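Search products and notes

Verbruggen Two-Arm Research Platform: Dishwasher Loading Package

5/11/24
By Gerrit Schouten

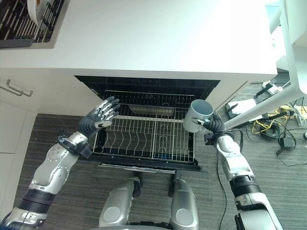

Head camera view during a loading run, with a mug in the right hand over the lower rack.

The dishwasher loading package is an add-on for the Verbruggen two-arm platform. It contains a trained policy, the demonstrations it was trained on, and the evaluation script we use in our own lab. It is meant for groups that want a working baseline for household manipulation and don't want to start from zero.

The method is called Caner. It splits a placement into 2 stages. The first brings the held item to a point over the rack using the head camera only. The second takes over for the last part of the descent and also uses the motor currents in the fingers. A mug touching a tine shows up in the currents before it is visible from the head, and the second stage was trained to back off and try a small shift to the side.

Training data
The policy was trained on 120 teleoperated demonstrations recorded at our Gikcombe site in April. Every demonstration starts with the door down and the lower rack pulled out. Items are ceramic mugs and plates, taken from the counter with either hand.

Results
We tested on 23 placements with mugs that were not in the training set. Caner placed 19 of them upside down between the tines without help. With the second stage switched off the hand often pressed the rim onto the wire and stopped there. The remaining failures were mostly grasps that had slipped before the mug reached the rack – regrasping is not part of this release.

Limits
The policy does not open the door or pull the rack out. It has not been tested on the upper rack, on cutlery or on glass. Racks with folding tines need new demonstrations.

What you need
Platform with both multi-fingered hands fitted, head camera, and the Drakadent control software on the host computer. The policy runs on the same machine. Single-arm versions of the platform are not supported.

The package is supplied as a download with the platform license. Contact sales for access to the raw recordings.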